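# Laundry, the short version

Back from Welliston since last night, bags still in the hall. January is a dumb month to move apartments but the lease was up so – whatever. Writing this fast before the dryer buzzes. 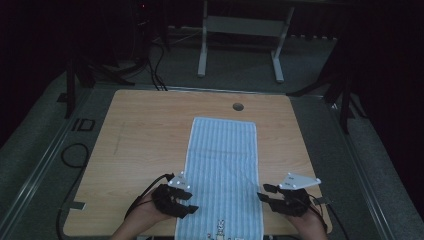

So the new building has shared machines in the basement. Three washers, four dryers, one of the dryers eats your money and spins cold. Figured that out on night one. The old place on Prunuscombe had a hookup in the kitchen and I never once thought about laundry as a thing you schedule. Now I do. Before 7 am is good. After dinner, forget it.

Things I'm doing different:

- Towels get their own load. They take forever and everything else comes out baked waiting on them.
- Half the soap. Seriously. The cap lines are way too high and my stuff was coming out stiff.
- No fabric softener on towels, they stop soaking up water. Took me years to beleive this one.
- Fold right away, at the table, not on the bed. On the bed it becomes a pile and I sleep next to it.

Also got rid of a bunch. Had way too many old beach towels, kept five. The rest went to the animal shelter over by the bus depot, they were happy to get them. Ragged ones too, they dont care.

Still need: a hamper with wheels, quarters, some kind of hook for the back of the bathroom door. The stick-on one fell off twice. Might just drill it and deal with the deposit later.

Kitchen boxes next. Nearly done with those, if you don't count the pans. More when I find the kettle –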